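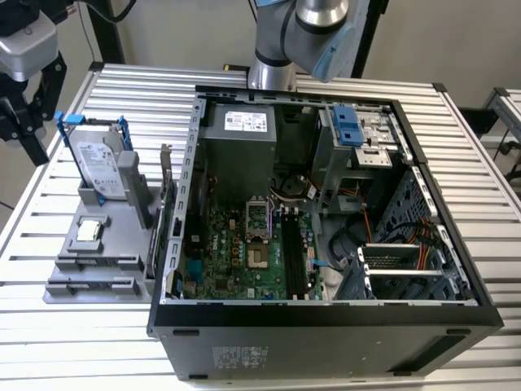

PC tower on its side, side panel off, with a hard drive and CPU in the tray next to it.

Jurby (Tambunan book 8) - quick review
Posted 06/12/2022

Finished this at stupid o'clock so forgive the typos. Short version: good, not great, read it if you've read the others, don't start here.

For anyone new. The Tambunan books are thrillers, one a year more or less, each named after the place most of it happens in. Old crimes, dusty paperwork, somebody running across a wet field by the end. This is number 8 and we're on the Isle of Man, winter, an airfield that's mostly shut. No spoilers past the first quarter, promise.

Setup: a retired map seller dies and leaves a house full of flood charts to a museum that never asked for them. Our narrator (still no first name, eight books in, I've stopped minding) gets hired to list the lot. Chart 209 is missing. Then the guy who hired her stops picking up the phone. Off we go.

What works. The first hundred pages, mostly. Cold, slow, really creepy in a quiet way. There's a chapter with her alone in the house sorting charts while the heating clicks on and off and I had to put the lights on. Nothing happens in it! Best thing in the series since Citerico. The landlady is great too, every line she gets is either rude or a lie.

Dialog is better than last time. Shorter. People interrupt each other. Brilten (book 7) had everybody making speeches and I nearly gave up on the whole series, so, relief.

The airfield stuff is good. You can tell the author walked it. You always know where the hangar is, where the road is, how far she has to run. I hate a chase where I can't work out who's where and this one I could have drawn on a napkin.

What doesn't. The middle. Oh boy the middle. She goes to London for two chapters to look at an auction catalog and comes back with one fact, which she could've gotten by phone. Whole trip could go. Also a boyfriend turns up, has dinner, leaves. Is he for book 9? He'd better be.

And the epilogue. We jump to 2043. Twelve pages in the future, a flooded coast, a character who was a baby in chapter three. I get what it's going for with the charts and the water, but it reads like the start of some other novel and it takes the air out of a really strong last scene. Read to the end of the hangar, close the book, have a cup of tea. You can do the epilogue next day when you're calmer.

Do you need the others? Sort of. Citerico matters a lot, the thing with the brother comes back and it won't land if you don't know. Brilten you can skip, theres a half page recap in chapter two that covers it.

Format stuff. I read the hardcover. Nice paper, map inside the front cover, which you'll want. The print is small though, smaller than the last two I think, and my eyes were complaining. Library had the ebook with a queue into next year so I just paid up. There's a signed run of 3000 with a different jacket, gray instead of green. Same text inside, no bonus chapter, so only bother if you collect. Haven't tried the audio. Friend at work says the reader does the landlady too posh. Shame if so.

Where I'd rank it: Citerico still on top, then the second one, then this. Brilten dead last and staying there.

Who's it for. People who like a slow one. If you want a body every fifty pages you'll be bored by page sixty. If you liked the archive parts of the earlier books more than the punching parts, this is mostly archive. Hardly any punching. One very good slap.

Four out of five. Would be four and a half without the London trip, and I'm pretending the epilogue is a separate thing I haven't scored.

Next up is the big pile I bought in November and haven't touched. Probably the one with the lighthouse. If you've finished Jurby and you understand what was in the second envelope, please comment, put SPOILER at the top, becuase I read that page three times and I still don't know.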